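Paserent table and desk rental: frequently asked questions

Last updated 12 March 2022

What does Paserent rent out?
Tables, desks, office chairs, shelving and small drawer units for people working or studying at home. We also supply small offices that need furniture for a fixed period. We do not rent beds, sofas or kitchen appliances.

What is the shortest rental period?
Three months. After that the rental carries on month by month until you tell us to stop. Students who take furniture for the academic year can choose a fixed term that ends in June, with collection included in the price.

How much is the deposit?
The deposit is £42 for one item and £120 for two or more items delivered to the same address. It is held separately from your monthly payments and cannot be used to cover the final month.

How do I pay?
By direct debit or card. The first month and the deposit are taken when you place the order. Later payments are taken on the same date each month. If that date does not exist in a shorter month, payment is taken on the last day. Small offices can ask to be invoiced every quarter.

Where do you deliver?
We deliver from our depot at Rawashdeh Yard to most mainland addresses. Islands are quoted separately. If your postcode is not accepted at the checkout, send it to us by email with the list of items and we will tell you whether we can get there and what it would cost.

Will the driver carry the furniture upstairs?
Yes, up to the third floor by stairs, or any floor if there is a working lift large enough. Please measure the narrowest point on the way in, including the turn of the stairs, before you order. Tabletops travel flat or on their long edge and do not come apart. If the top will not go round the corner, we have to take it back and the delivery charge is not refunded.

Do you put the furniture together?
Assembly is included for the Konen and Zirasora ranges. Shelving comes flat with fixings and an instruction sheet. You can add assembly of shelving when you order, but it cannot be added on the day.

What is the difference between Konen and Zirasora?
Konen tables have fixed legs and a plain top. Zirasora desks have legs that can be set at different heights with a hand crank, and they weigh more. Both ranges come in light and dark finishes. Screens, lamps and shelves that clamp to the edge can be used with either, provided you put a pad under the clamp.

Will the finish match what I see on the website?
Nearly, but not exactly. Screens show colours differently, and tops from different batches vary in tone and pattern. Items that have been rented before may also be slightly paler or darker than new ones. If you need two tables to match, say so in the order notes and we will pick a pair from the depot. We cannot match a table you rented from us in an earlier year. 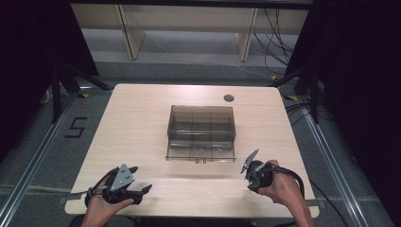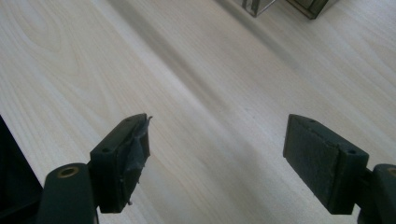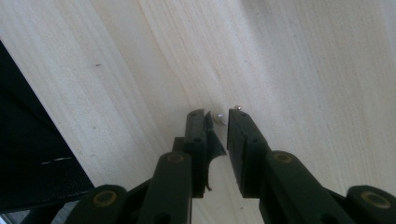
Can I keep things on the table all the time?
You can, and most customers do, but we ask that heavy or rubber-footed items are moved now and then during the rental. Rubber can mark a pale top if it stays in one spot for months. A plastic drawer organiser like the see-through brown one in the first picture can stay out if you lift it to move it and do not push it along the surface. The same goes for monitor stands and printers. Keep plant pots on a saucer, and put a mat under anything hot.

How should I clean the top?
Use a soft cloth, slightly damp, and dry the surface straight afterwards. A drop of washing-up liquid in warm water will deal with most marks. Do not use bleach, cream cleaner, furniture polish or steam. For ink, contact us before trying anything stronger.

Can I drill a hole for cables?
No. If you need a cable hole, choose a model that already has one. The product page for each table shows where it is. Adhesive cable clips are allowed on the underside only, and should be taken off before collection.

What counts as normal wear?
Light scratches, small scuffs on the legs and slight fading are normal and are not charged for. Burns, deep cuts, swollen edges, paint and missing parts are damage. We send photos and a price before taking anything from the deposit, and you have 14 days to reply.

Is the furniture insured?
Our own insurance covers it while it is in our van or at the depot. Once delivered, it is your responsibility. Many contents policies include rented goods, but check the wording. You can add damage cover when you order, up to £240 per item.

Can I buy the item at the end?
Usually. After twelve months we can give you a purchase price that takes part of your rental payments into account. Chairs are excluded in some ranges.

What happens to returned furniture?
It is inspected, cleaned and repaired if needed, then rented again. Tops that can no longer be rented are sold at the depot. More than 3,000 items have gone through the repair bench since we opened it.

How do I end my rental?
Log in, open the rental and choose a collection date at least ten days ahead. Please empty any drawers and clear the furniture before the driver arrives. Deposits are returned within seven working days of inspection, to the card or account they were paid from.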